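Prellow Meeting House, Pusport
Safety and Condition Checklist: Book Room, Hunt Room and Stairs
Inspected 10/29/03 by Ivars Hunt
Previous inspection: May

Marks used: OK, Fix, Watch, N/A. Comments follow each item where there is something to say. Items marked Fix in May and still open are shown as Fix (carried).

ENTRANCE AND STAIRS

Front door opens outward without sticking: OK
Planed in the summer. It drags a little at the bottom in wet weather but opens with one hand.

Handrail secure, both sides: Fix
Left side is fine. The right-hand rail moves at the third bracket from the top. The screws are going into old plaster and need to go into the stud. Visitors using the stairs for the Bible study group should be told to use the left rail until then.

Treads sound and edges marked: OK

Stair light works from both switches: Fix (carried)
Upper switch still dead. Same comment as in May.

Stairs clear of boxes: Fix
Two cartons of hymnals on the landing. They came from the Sunday school cupboard and are waiting for shelf space. They can't wait there. Moved to the Hunt Room the same afternoon.

BOOK ROOM: FIRE

Smoke detector tested: OK
Sounded within a few seconds. Battery changed anyway.

Extinguisher present, in date, on its hook: Watch
In date, but it was standing on the floor behind the door. The hook is good. Put it back after mopping.

Extinguisher type suitable for paper: OK

No candles, heaters or hot plates: Fix
A small electric heater was under the reading table, unplugged. I know the room is cold. The rule has not changed. If readers are cold they can take a book across to the Hunt Room, except for the locked case.

Outlets not overloaded: OK

Exit sign lit: OK

BOOK ROOM: SHELVES AND FLOOR

Shelving fixed to wall: OK
All cases on the north wall pulled by hand at the top. No movement.

Free-standing case by the window: Watch
Not fixed. It holds the folio sermons and the Dutch and German confessions, which are the heaviest things we own. I have moved the folios to the bottom shelf and the pamphlets to the top. It should be bracketed before anything more is added.

Shelf load: Watch
The collection passed 1000 volumes this year with the gift from the Hunt family. No relation. The middle shelves in the church history section are bowing. Either we add an upright in the center or some of the bound church papers go downstairs, and I don't want them downstairs.

Step stool in good order: OK
New rubber feet. The old stool is still in the closet and should be thrown out.

Floorboards: OK

Gap under baseboard: Watch
Mouse droppings in May, none this time. Traps empty. Leave them set through the winter.

BOOK ROOM: DAMP AND LIGHT

Humidity gauge read weekly and written down: Fix
The log has nothing in it for most of August. A gauge is no use if it isn't read. The sheet is on a clipboard inside the door.

Dehumidifier working: OK
The Fastano unit was cleaned and the hose replaced. Bucket alarm works.

Window seals: Fix
Some water staining on the sill, right side. Dry to the touch today. Needs caulk before the first hard rain.

Blinds down when room is not in use: OK

Mold: OK
None seen. I looked behind the lowest row on the outside wall, where we had it before, and smelled the bindings there too.

LOCKED CASE

Key held in office and signed out: OK

Lock turns freely: OK

Contents agree with list: OK
All 25 items present. The list still calls item 20 a psalter. It is a hymnal, printed for the congregations on the lower river, with martyr songs in the first part and hymns for baptism and the Lord's Supper after it. Somebody with better German than mine should write the full title out. The entry for the two catechisms should say that one lacks its title page, so that a later inspector doesn't report it as damage.

Weights and book cradles clean: OK

Boards and spines: Watch
The martyr book has red rot along the spine and leaves powder on the hands. Wrap it in paper and tie with flat cotton tape. No rubber bands. I took one off the small prayer book, and it had left a mark.

Loose leaves: Fix
Found in the elders' handbook and in the oldest minute book. Slips placed at each spot. No tape to be used under any circumstances. There is already old tape in the minute book across the record of the elder's ordination, and it has turned brown and lifted some of the ink.

HUNT ROOM

Tables and chairs stable: OK
One folding chair removed. The hinge pinches.

Kettle and cups kept on side counter only: Watch
Cup rings on the map table.

First aid box complete: Fix
No bandages of the small size and the tweezers are gone. Restock.

Emergency numbers posted by telephone: OK
Minister's number corrected.

REPAIR BENCH

Knives and awls capped and put away: Fix
An awl was left point up in the pencil jar. Awls go in the cork block.

Needles counted back into the case: OK

Paste thrown out after use: OK
Old paste brings insects.

Cutting mat flat, lamp steady: OK

TO BE DONE BEFORE THE NEXT INSPECTION

Right handrail. Upper stair switch. Window caulk. Bracket for the free-standing case. First aid box. The handrail comes first, and I will look at it again myself when told it is done.
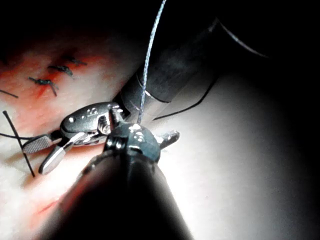

The minute book is the one volume I would allow to be resewn on our own bench, and only the gatherings that have already come free. The rest of the locked case goes out to a binder or stays as it is. Use plain linen thread in the natural color, waxed lightly, and no heavier than what is in the book now. A thin braided thread like the pale blue-gray one rising from the metal tip would look wrong against the old sewing, and I would sooner not put braid through paper this weak. Pull along the fold, never straight up away from it, and stop if a hole starts to tear. Write the date and the page numbers on the repair card and leave the card in the box with the book. The old thread goes in an envelope in the same box, labeled. Signed copies of this checklist to the office and to the inside of the book room door.

I. Hunt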